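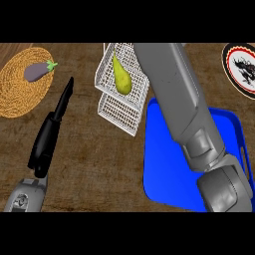

Figure 9. Simulated tabletop used in the clutter evaluation, with the eggplant, pear and knife in view.

Print this page
E-mail this page

9. Running the clutter evaluation in Rarar

This section covers the simulated test of the Fetach policy on a two-armed robot. Install Rarar and load the Julness object set before you start.

9.1 Set up the scene

1. Open the scene menu and select the wood tabletop.
2. Load the tray, the wire rack and the woven placemat as fixed objects.
3. Add the eggplant, the pear and the knife as movable objects.
4. Set the random seed to 1451. The results in 9.3 were all made with this seed.
5. Turn on the head camera. Leave the black bars at the top and bottom of its image. The policy was trained with them, and cropping them changes the input size.

Note: Decorative plates are distractors. They have no grasp labels and are not scored.

9.2 Run the trials

1. Type the task instruction in the prompt field. Use the wording in the task list, including lower case.
2. Set the number of trials to 166.
3. Set the time limit to 10 seconds of simulated time per trial.
4. Press Start. A full run takes about an hour on one graphics card.
5. When the run ends, save the log before closing the window.

Caution: Do not move objects by hand during a run. The log records the new position but does not mark the trial as changed.

Caution: Contact between a gripper and the knife handle is scored as a touch. A grasp is scored only when both fingers report force.

9.3 Compare the results

Open the log in the Wan viewer and sort by outcome. In our July runs, most failures came from the arm blocking the camera's view of the target. Adding one earlier image to the policy input reduced these failures. It did not help when the target was hidden from the first step.

Note: These results are from simulation only. Do not report them together with scores from a real robot.

Method by Haoran Ren. Send corrections to this section to Corina Bachmann.

Print this page
E-mail this page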